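Print
E-mail this page

Open doors at the old Vultberg works

I'd been meaning to get to the Vultberg open day for years, and this June I finally did it. The train to Kallach takes forever (two changes, and the second one leaves from a platform you'd swear was for freight), but the ride along the river is lovely and I had a cheese roll and a window seat, so no complaints from me!

If you don't know it, Vultberg was a paper mill for most of its life, and the whole town smelled of it. My aunt lived in Moges, one valley over, and she said you could tell which way the wind was blowing by whether she brought the washing in. The mill stopped making paper a long time ago and the buildings are now rented out by the floor to whoever can pay for the heating. Once a year everybody opens up and you can wander around.

I started in the beater hall, because that's what I came for. Two of the big vats are still in there, and Blair Gillies, who was leading the ten o'clock group, let us lean right over the rail. Blair's grandfather worked those vats and apparently lost his wedding ring in one of them, so somewhere out there is a very fancy sheet of stationery. The hall is huge and cold and I loved it. Wear a sweater, even in June.

After that you can climb the chimney stairs, or at least the part that's open, which is 191 steps. I did them all. My knees had opinions. From the landing you can see the weir, the old workers' cottages with their long skinny gardens, and the roof of the Lerow bakery, which is where I was already planning to have lunch.

Then I just drifted through the upper floors for an hour or so. There's a bookbinder up there, a man who restores accordions (he played us a waltz, badly, and got a big round of applause), a letterpress shop, and a bunch of newer tenants with their doors propped open.
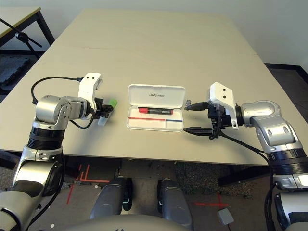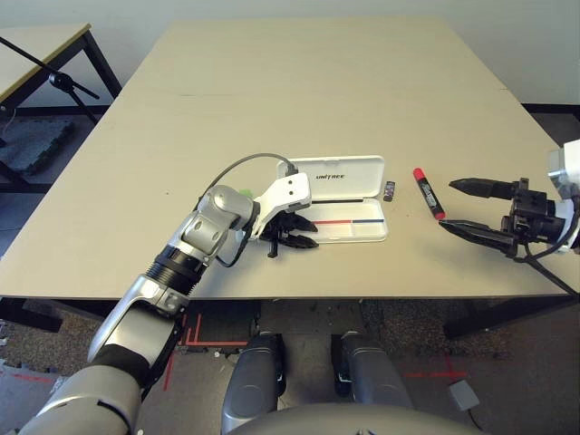
Upstairs at Vultberg: the open white case on the table.

The letterpress shop was my favorite. You could pull your own print for 5 bucks, and I made a slightly crooked one of a heron that is now on my fridge. They had drawers and drawers of wood type, and the woman at the press told me they'd cataloged 1,157 pieces before they ran out of winter. She smelled of ink and peppermint and I wanted to move in.

Lunch at Lerow was worth the walk. Get the onion tart. The line was out the door by noon, so I'd go early if I were you, or bring a sandwich and sit by the weir with the ducks. I shared a bench with a couple from Moges who remembered my aunt's street but not my aunt, which made me a little sad and then we talked about tart.

I went back in the afternoon for the papermaking demo in the yard. You dip the frame, give it a shake, and flip it onto the felt, and it looks so easy until you try it. Mine had a hole in it the size of a plum. The kid next to me made a perfect one on the first go - so did the kid after that.

A few practical bits. Entry is free but the chimney stairs are 4 dollars, cash only. The restrooms are in the yard behind the beater hall. Parking looked awful, so take the train if you can stand it, and check the time of the last one back to Kallach. I had to run for mine with a damp sheet of paper in my bag.

Print
E-mail this page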